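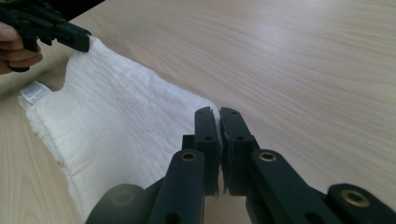

## Cloth folding: where the set stands

The Mugo folding set now holds 1,424 accepted examples, all recorded with two hand-held grippers on the wooden table. Another 249 were rejected in review. Most of those failed on timing: the second gripper closed while the first was still moving, and the model has no use for a grasp on a sliding corner.

Eusebio Puma has rewritten the start rule. One gripper pinches a far corner and holds still. The other comes in at the near edge with its jaws open, and recording counts from that point. White crinkled cloth stays in the set for now – the ridges give the vision model trouble, and the folded edges are easy to mistake for a single layer. Care labels stay on. Please don't tuck them under before a take.

Operators should also note:

- Keep fingers behind the jaws at all times.
- Close on one layer unless the task card says otherwise.
- If the cloth slips, finish the take and mark it "slip."

Rigoberto Restrepo will retrain in March on the full set, with 14 cloths held back for testing. Task cards for the next round are in the Nilside folder.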